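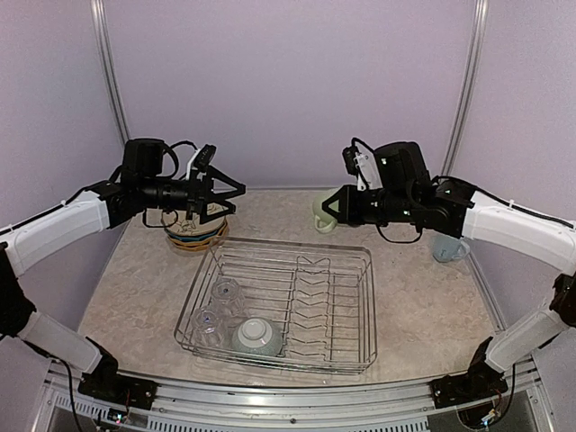

# Masking earth points before powder coat: plugs, tape or scrape it off after?

**Forum > Enclosures & Sheet Metal > Finishing**

**tinsnips_maggie** wrote:

Hello all, long-time reader, and I owe this board for the hinge advice back in May, which saved us a lot of swearing. I've got a new headache now. We're building a run of 570 wall boxes, our Pristis range, in 2 mm aluminium, and each one has four earthing points inside that have to stay bare metal. For years we've sent our boxes to Hasov over at Vekdale, who put silicone plugs in the holes and a disc of high-temp tape round each one, and lovely work it is too, but the masking now costs us nearly as much as the powder.

My production manager would like us to drop the masking altogether, coat the lot and take the paint back with a spot-facing cutter afterwards. I have a bad feeling about it, but a bad feeling isn't much to bring to a meeting. Has anyone gone down that road and lived happily?

---

**oldbrake_press** wrote:

Morning Maggie, lovely to see you posting. We did exactly this for a couple of years and I'd do it again. Piloted spot-facer in a hand drill, depth stop set properly, two seconds a hole once you've got your eye in. The only thing I'd beg you to do is buy a decent cutter with a replaceable pilot, as the cheap ones wander and you end up with a half-moon of bare metal sticking out past the washer. Ask me how I know! (There's a box on my garage wall with three of them in it.)

---

**Ferrule** wrote:

I'm going to disagree with my friend above, and I hope he'll forgive me. What's your pretreatment? If it's a conversion coat under the powder, then cutting back to metal takes that away as well, and you're left with raw aluminium under a washer. Indoors in a dry plant room, fine, it'll see us all out. On an outside wall near the coast I'd want the conversion coat still there, and the only way to keep it is to mask after pretreatment and before powder. I've had boxes back from a harbour job with white fur round every earth stud, and it was a long and embarrassing phone call.
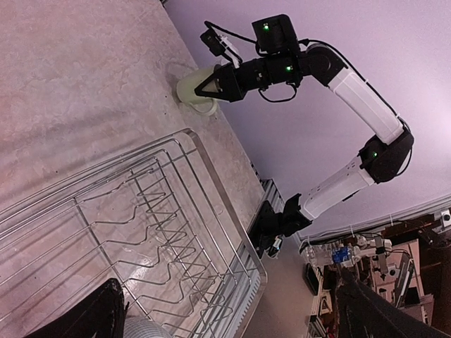
*Photo: Shiyu Ding*

---

**tinsnips_maggie** wrote:

Oh, that's a very good point and one I hadn't put into words. Yes, it's a chrome-free conversion coat, and a fair few of these are going outdoors. I rang Hasov after reading your post and they confirmed they mask after pretreatment, so we'd certainly be losing something.

They also let me have their notes from the last batch, bless them. Of 519 boxes, 12 came off the line with powder crept under the tape, and all of those were on the point nearest the cable gland where there's hardly room for a finger. So the tape isn't perfect either.

---

**oldbrake_press** wrote:

Fair enough, Ferrule, ours were all indoor and I should have said so. You can put a brush-on conversion treatment over the cut face, we did it for one fussy customer, but by the time you've wiped, brushed, waited and wiped again you've spent your two seconds many times over. I still say it beats paying somebody to peel little green dots all day.

---

**shiyu_d** wrote:

Can I suggest a middle way? Lose the tape and keep the plug. You can get flanged silicone plugs where the flange covers the washer area in one go, so it's push in, coat, pull out. We have ours from Kadlec and they go through the oven plenty of times before the edge gets ragged. Pull them while the part is still warm if your coater will agree to it, otherwise the powder can bridge on to the flange and chip when you tug. And do order a few of each size first, because a loose one will drop out on the line and you won't find out until the box is unpacked.

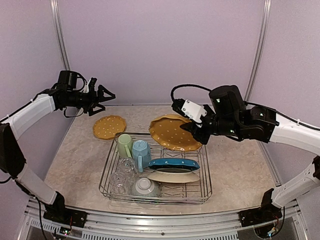
*Both arms over the table, with the yellow spotted plate towards the back left.*

---

**Ferrule** wrote:

Seconded on the flanged plugs. One small thing, Maggie: check whether the flange clears your awkward corner by the gland. If it doesn't, you could ask your designer very nicely to shift that one hole inwards a touch. I know, I know, drawings are sacred, but it's cheaper to ask now than halfway through the run.

---

**oldbrake_press** wrote:

Designers moving a hole! I'll put the kettle on and wait.

I will give you the plugs though, they sound a tidy job. I'd keep a spot-facer in the drawer all the same, for the odd one that creeps.

---

**tinsnips_maggie** wrote:

Thank you all, you've been ever so kind and I've got something to say in the meeting now. I've asked Kadlec for samples in two flange sizes and Hasov are happy to run them on a trial rack with the next lot. The hole by the gland is with our drawing office and I've taken them biscuits. I'll report back once the trial boxes are home and I've had the meter across them.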